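Clandley Packing Demonstrations Working Group
Minutes of the meeting held 6th July

Present: Pornthip Mahawong (chair), the two sim operators, one person from training, the minute taker. Wasdale sent regrets and a spreadsheet.

1. Previous minutes
Accepted, after "episode" was spelled the same way throughout. The April action on naming folders is still open. It has now outlived two naming schemes.

2. Episode count
The target for the box task stays at 2,000 accepted episodes. Training asked whether accepted means accepted by the script or by a person. The chair said a person. The operators asked which person. Carried over.
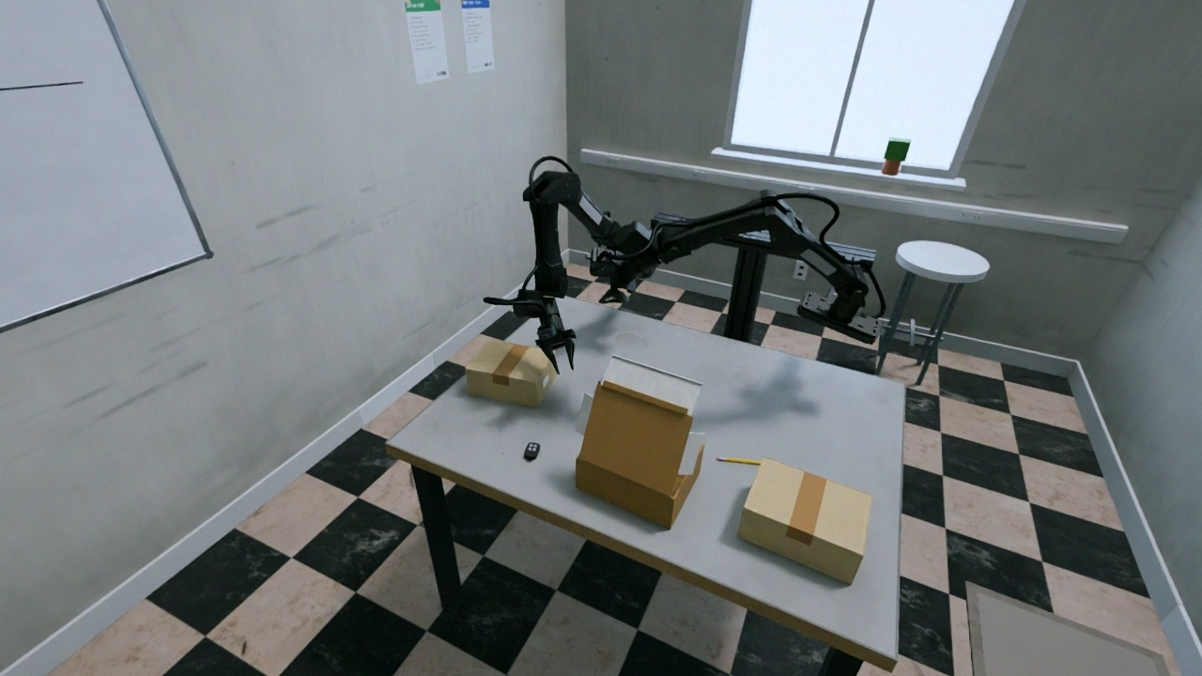
Training would like the next batch to vary the starting positions more. Operators pointed out that they had asked for this in April and been told to keep things simple. The chair noted that both views are now in the minutes. Starting layouts will be drawn at random from the Vesar list, minus the 2 that put an item where neither arm can get at it.

3. Review of the last batch
Of 100 episodes sampled, 82 were kept. Most of the rest were dropped for long pauses, during which the operator was thinking. Training does not want the model to learn thinking of that kind.

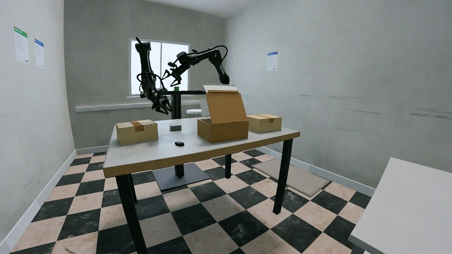

Box task: both grippers over the table, open box right of center.

Agreed that a pause at the very start may be trimmed, and a pause in the middle sends the episode back. An operator asked about sighing. Audio is not recorded.

4. Close-up views
Ratanaporn's note on the close-up views was read out, including the footnotes. She wants them kept at full size until the labeling is finished. Storage is against this, as storage is against most things.
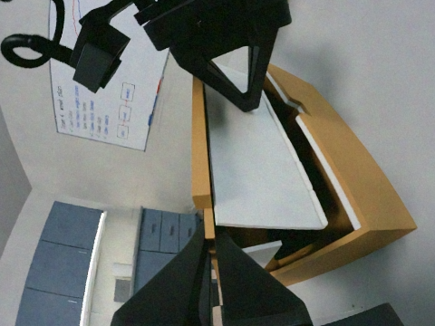 Labeling rules for the flap stage took up the rest of the item. The present guide says to mark contact "when the gripper touches the box," and two labelers have read that two ways. Pornthip put a close-up on the screen, with a black gripper reaching down over the upper end of the box and the white panel lying across the opening, and asked for a show of hands on contact. The vote was tied. The guide will be rewritten with a third label, "unsure," which training expects to be very popular.

5. Any other business
The shared calendar still shows the old booking names. See item 1.

Actions
Pornthip: decide who the person in item 2 is.
Operators: new starting layouts.
Training: draft of the "unsure" label, one page at most.
Wasdale: explain the spreadsheet.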